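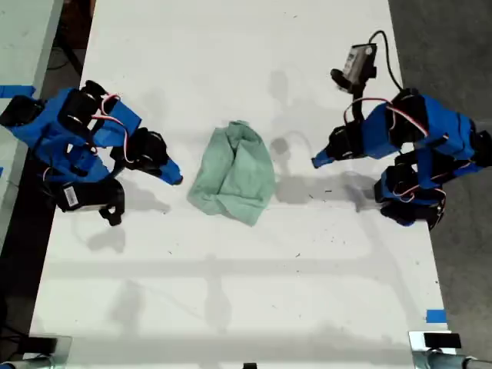 Home Stories Try It Ask Us Grown-ups
Print this page | E-mail to a friend

Why Does Cloth Crumple?
July
By Vitória Magalhães

Take a plate and put it on the table. Now push it a little. The plate slides, but it is still a plate. It has the same shape as before. Now take a kitchen cloth, hold it high, and let it fall on the same table. What shape did it make? Pick it up and drop it again. Is it the same shape now? I am quite sure it is not.

In this page we will learn why a cloth makes so many shapes, and why it takes some skill to make it flat again.

Small threads, many threads

A cloth is made of threads. If you look at an old towel or a napkin with a magnifying glass, you can often see them. In woven cloth, some threads go up and down, and other threads go from side to side. They pass over and under each other, like the strips in a basket. In knitted cloth, like a T-shirt, the thread makes little loops, and each loop holds the next one.

The threads are thin, and a thin thing bends easily. Think of a piece of spaghetti before it is cooked. It is thin, but it is stiff, so it breaks. A thread is different. It is made of fibers, which are even thinner than a hair, twisted together. The fibers can slip a little against each other when the thread bends. So the thread bends and does not break, and the cloth bends with it.

My neighbor Dzifa Atinga has a small weaving workshop in Guvthorpe. She let me sit at her loom for one afternoon. I wanted to make a scarf with 600 threads, and she laughed and gave me 120. Even this was plenty! By four o'clock I had woven a piece as long as my hand.

Folds, creases and wrinkles

We use these words as if they are the same, but there are small differences.

A fold is a place where the cloth turns over and lies on itself. A big soft fold goes away when you pull the cloth.

A crease is a sharp line. It comes when a fold is pressed. Sometimes we want it, as in the front of nice trousers.

A wrinkle is a small crease that we did not plan.

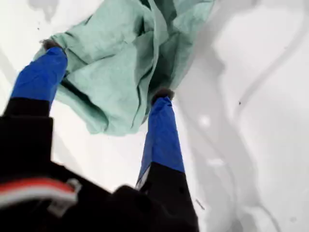

When you pinch a cloth between two fingers, you make folds too. The cloth under your fingers comes together, and the cloth near it must follow. This is because the threads are all connected. Pull one place, and other places move. Try it with a napkin: pinch it in the middle and lift. The corners hang down, and the sides fall into waves. Then pinch it at one corner and lift. It hangs in a long shape, a bit like a sleeping bat.

Why is paper different?

Paper is also made of fibers, but they are not woven. They lie in all directions and hold tightly together. When you crumple paper into a ball, many fibers bend so hard that they stay bent. You can open the ball, but the lines remain. With a soft cloth you can open the heap, shake it, and many of the folds will go away. The cloth forgives you more.

Some cloths forgive more than others. Wool is springy and likes to go back to its shape. Cotton and linen keep their wrinkles longer. This is why people iron cotton shirts – the heat and the steam let the fibers relax, and the weight of the iron makes them flat.

Try it: the corner hunt

You need a square cloth, a table and a friend.

1. One person crumples the cloth and puts it in the middle of the table.
2. The other person looks at it without touching. Where are the corners? Point to the places where you think they are hiding.
3. Now find one corner with your fingers. Hold it.
4. Follow the edge of the cloth until you meet the next corner. Hold this one with your other hand.
5. Lift, shake gently, and lay the cloth down flat.

My record is 11 seconds. Maybe you are faster. When it becomes too easy, try with a bigger cloth, or close your eyes and use only your fingers.
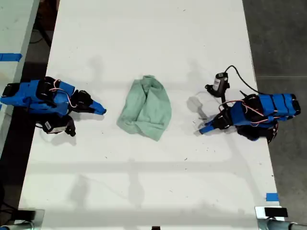 A green cloth in a heap. Where could its corners be?

It is difficult to guess, because most of a crumpled cloth is hidden inside. You see the top, but under it there can be more layers, and an edge can go in on one side and come out on the other. Your fingers can help your eyes here. An edge often feels thicker, when the cloth has been turned over and sewn. This sewn edge is called a hem, and it keeps the threads from coming out.

Words to remember

Fiber – a very thin hair of cotton, wool or other material
Thread – fibers twisted together
Loom – a tool for weaving cloth
Hem – an edge that is turned over and sewn

Print this page | E-mail to a friend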